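Reading and writing, May 2020

Finished the Pereyra book last night, all 138 pages of it, and started copying out the parts I want to keep.

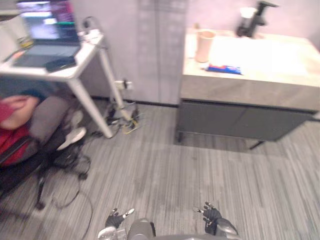
It's a short novel set in a port town called Bretcombe, told by a girl whose father repairs clocks and won't speak to his brother. I bought it in January and let it sit under the others. The first two chapters are slow. After that I read it in one go and forgot to start dinner.

What I liked is how little she explains. The quarrel between the brothers gets one paragraph near the end, and by then I had guessed most of it and was wrong about the important part. I went back to chapter 8 to see if she had cheated. She hadn't. The letter is mentioned there, in the middle of a sentence about soup.

Houshang Karimi called in the afternoon about the reading group. We are still meeting by phone and it works well enough, except that people talk over each other. He wants to do Kakside next, which is up to 16 chapters depending on the edition, and I said yes before remembering I gave my copy away. The library is closed. He'll mail me his when he's done with it.

My own pages are not going well. I cut the opening of the Rosent story again and now it starts with the aunt on the train. I think that's right, but it means the dog has to come in later and I don't know where. Wrote until four, kept a page and a half.

Tomorrow I want to fix the train part and answer the letter from the magazine. They want the ending shorter. I can probably lose the last scene with the neighbor, though I like her.

Need stamps and a new notebook, the lined kind.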